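怎样看懂住院账单,以及怎样要回多收的钱

更新于 14/03/2025

出院那天通常心情不错,直到三周后信箱里多了一只厚信封。我去年十二月在Braltadau医院住了2晚,收到的账单总额是1,515,其中有一行叫“其他服务”,金额471。服务了什么,账单上没说。下面是我后来摸索出来的办法,适用于多数私立医院,公立的流程短一些,等的时间长一些。

第一步:先别付钱

信封里那张印着“请尽快付款”的纸一般只是汇总,字号很大,信息很少。付款期限看右下角的小字。只要在期限内书面提出异议,催款流程就会暂停。打电话不算书面,哪怕对方在电话里答应得非常诚恳。

第二步:索取明细

给收费处写信或发邮件,写明住院号、入院和出院日期,要求提供“逐项明细及收费代码”。这几个字请照抄。只写“详细账单”的话,你多半会再收到一份汇总,纸张更好一点。

第三步:和出院小结对着看

把明细和出院小结并排放好,拿支铅笔,一天一天地核。重点看这几处:

同一项检查在同一天出现两次。
出院当天仍按整天收床位费。
药品按整盒计价,病历上只用了两片。
你根本没去过的科室。我的账单里有一笔康复评估,241,评估的是谁我至今好奇。

有疑问的画圈,没疑问的打勾。看不懂的代码单独抄一张纸,一次问完,免得每个代码都听一遍等候音乐。

第四步:问保险公司

我的保险是Sturmont的。他们的理赔说明和医院账单用的是两套项目名称,对应关系得自己猜。省事的做法是请保险公司寄一份“已受理项目清单”,医院有而清单没有的,就是接下来要吵的部分。
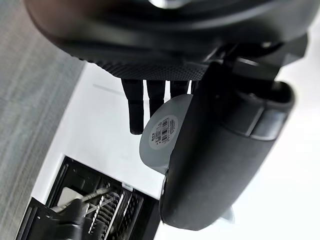 第五步:写异议信

一页纸足够。开头写账单编号,中间列出有争议的项目、金额和理由,结尾写你希望的处理方式和答复期限。语气平淡些,形容词留给亲友。附上复印件,原件自己收好。

医院若把账单外包出去,信要寄两份。Braltadau的收费由一家叫Wetent的公司代管,我第一封信只寄给了医院,结果两边都表示对方正在处理。

第六步:还是谈不拢

可以找患者权益咨询机构。我找的是Bodnár咨询处,首次面谈免费,要提前预约,带上全部往来信件。没有争议的那部分可以先付,转账备注里写清楚“部分付款,其余有异议”,并保存回执。

我那笔康复评估最后退了。471的“其他服务”改名为“综合服务”,还在谈。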